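We use cookies to remember your settings and to measure traffic. By continuing to browse you accept our cookie policy. Accept / Manage

I drove out to Dendville in August expecting to be sold something, and in a way I was, though no money changed hands. The shared workshop there holds an open afternoon when the members feel like it, and the project people keep talking about is Cropper, a home-built pair of arms that is supposed to clear a table by itself. I have seen a lot of machines that are supposed to clear a table by themselves.

Darcy Pomare started the build in 2020 and still does most of the talking. The arms were bolted to a bench in the back, powered down, with one elbow open and its wiring out. A motor had gone the night before. I asked when it would run again and got a shrug and then a long story about gear ratios. The printed parts are decent work, I'll give them that. The controller is a secondhand Zendine board which Darcy bought for 200 dollars and has regretted on and off, mostly over the drivers.

What you can watch is the teaching. Cropper doesn't get programmed move by move. Somebody stands at a table with a gripper in each hand and does the chore, over and over, and the recordings get fed to the arms later. Upstairs they let visitors stay as long as they liked, so I stayed most of an hour. The grippers have marker cubes on top so the software can work out where each hand is. The objects are whatever people have lying about: a book, a laptop, bottles.
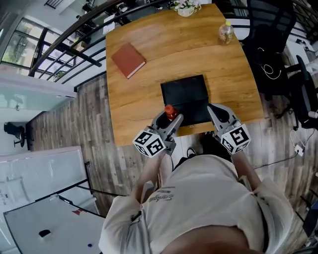

Beryl Mellor thinks I'm being too hard on it. Her view is that the recording is the build, that anyone with a printer can make an arm and the arm is worth nothing until it has been shown what a hand does with a bottle near the edge of a laptop. She also told me I'd have complained if they had hidden this part and only shown me a video. Fair enough, I would have.

Still, the numbers bother me. They have 2080 recordings saved and 9 that they call a clean run on the real arms, meaning nothing dropped and no one reached in. Refugio Quintero showed me the log without my having to push, and I liked him for it. The clean runs were all done at one table with one set of objects. I asked what happens with a different table - they haven't tried yet.

There's talk of sharing the files with another group at Clultener, who have built the same grippers. Maybe that helps. I'd want to see Cropper pick up one bottle first, with visitors in the room and the elbow closed up.

Parking is behind the building and the coffee is free. The stairs are steep.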